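Housewares and Food Storage, Unit 8
Handout: Clear containers and their closures
Instructor: Mirta Navarrete. Lab sessions: Rocío Maldonado.

Read this before the lab and bring it with you. The drawing sheets are handed out at the door.

1. Glass or plastic

Clear containers let the cook see what is left without opening them. Glass is heavier, does not scratch easily and does not hold smells. It can crack if it goes straight from the freezer into a hot oven. Plastic is light and survives most drops, but it clouds with washing and picks up color from tomato and turmeric.

In your notes, write "clear" only when you can read print through the wall. Use "frosted" or "milky" for anything less – the two words mean the same thing in this course.

2. Rims, collars and tabs

The rim is the top edge of the body. A collar is a band that goes around the body, usually near an end. Tabs stick out from the sides and may be part of a clip closure. Many makers give these parts a color of their own, and cream, beige and yellow are common on clear bodies.

Look for the rim or collar first. On a white table the walls of a clear dish are hard to make out, and the colored edge gives you the outline to draw from. 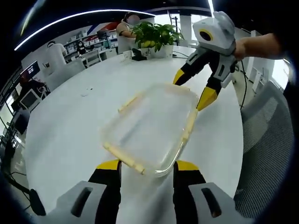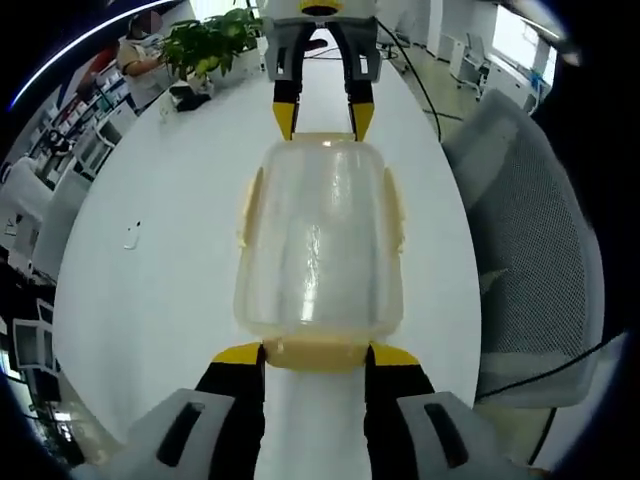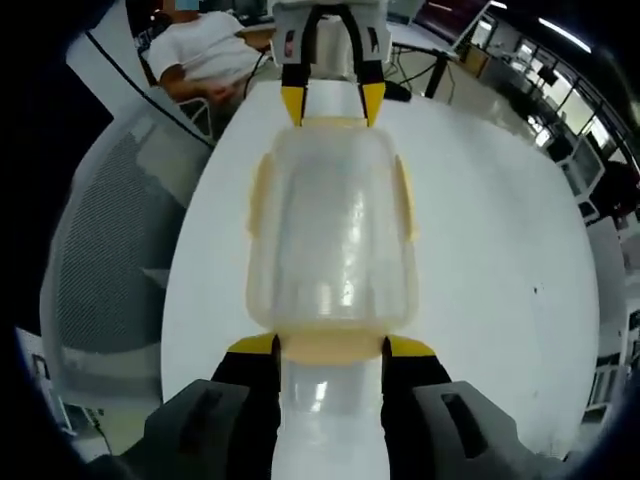

3. Lab exercise

Work in pairs. Each pair gets one container with a lid from the Relcombe set and one from the Farías set.

Lay the container on its side and draw the outline from above. Stand it up and draw it again. Mark the rim, the collar and any tabs on both drawings.

Measure out 200 ml of water, pour it in and close the lid. Turn the container upside down over the tray for 2 minutes. Write down where water comes out, if it does.

Repeat with 1000 ml if the container holds that much. Leave the line blank if it does not.

Dry everything, seals included, before it goes back on the shelf. Seals stored damp get mold, and we lost most of the Brokine lids that way in June.

4. To hand in

Both drawings, the leak notes, and one paragraph on which closure you would choose for soup. Names of both partners on every sheet.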